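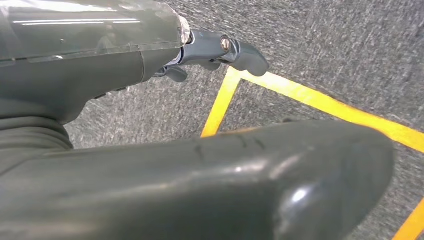 Wie kauft man einen Roboter?

Ein Roboter kostet viel Geld. Deshalb muss ein Betrieb, eine Schule oder ein Museum gut planen, bevor einer bestellt wird. Diese Planung nennt man Beschaffung.

Am Anfang steht eine Frage: Welche Arbeit soll der Roboter erledigen? Soll er Dinge greifen, tragen oder sortieren? Die Antworten schreibt man in eine Liste, die bei Fachleuten Lastenheft heißt. Dort steht zum Beispiel, wie schwer die Gegenstände sind und wie weit der Arm reichen muss.

Danach bittet man mehrere Firmen um ein Angebot. Das Technikhaus Lanley hat das im November so gemacht. Die Firmen Sirkico und Galanis schickten je einen Brief mit Preisen. Billiger war Galanis, doch bei Sirkico war die Schulung für 9 Personen schon enthalten. Beim Vergleichen muss man also genau lesen.

Was ist ein Budget?

Ein Budget ist das Geld, das man für eine Sache ausgeben darf. Beim Roboter gehört mehr dazu als das Gerät selbst:

Greifer und Ersatzteile
Schutzhüllen
Strom und Programme
Wartung, also regelmäßiges Prüfen und Pflegen
Schulung der Beschäftigten

Im Technikhaus Lanley sind für Ersatzteile 1000 Euro im Jahr vorgesehen. Wird davon etwas nicht gebraucht, bleibt es für das nächste Jahr liegen.

Wo ist Platz?

Auch der Platz wird geplant. Mit farbigem Klebeband lässt sich am Boden ein Bereich abstecken — das kostet wenig und kann leicht geändert werden. So erkennen alle, wo gearbeitet wird. »Wir messen zuerst und bestellen danach«, erklärt Yee-man Hsiao, Leiterin der Beschaffung.

Wörter zum Merken

Angebot: ein Schreiben, in dem eine Firma ihren Preis nennt.
Lieferzeit: die Zeit zwischen Bestellung und Ankunft. Sie kann bei Robotern 20 Wochen betragen.

35 Mal geteilt

Diese Website verwendet Cookies. Einstellungen ändern | Zustimmen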